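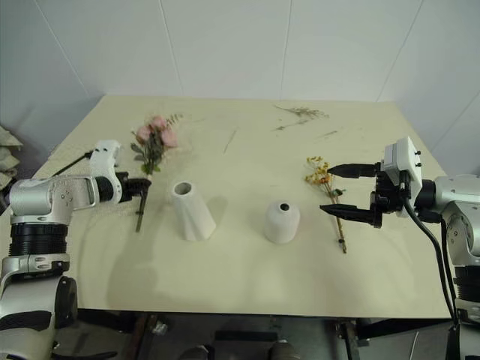

Both arms at the flower table, pink bouquet on the left, yellow sprig on the right.

Tamier Open Day Flowers

Hi! I put this little set together from the Tamier open day in December 2023, mostly so people who came by would stop emailing me for it. It covers the flower arranging demo and nothing else. The Drikov sorting line was running next door, but that one isn't mine to share.

What the demo is

Two arms, one table, a tall white vase and a short one. Visitors picked which flowers went in which vase, and whoever was driving that hour gave it a go. I drove for most of the morning and I still can't get a thin stem into the short vase without sweating - the opening is tiny! The tall one is much friendlier.

What you get

39 episodes, one folder each, with head camera video, joint positions and a text file with the visitor's request in their own words (typos left in, sorry). Seven of them are also in the Vainio format, for anyone still on the old loader.

Things to know

The pink flowers are artificial. We laid the stems out by hand before every run, so the starting spots drift a lot. Bits of dried sprig and twig get left on the table too, and I didn't label those.

Episode 10 has a gap in the joint log. Use the video only.

To do

Move everything to Flovalel storage, and fix the timestamps.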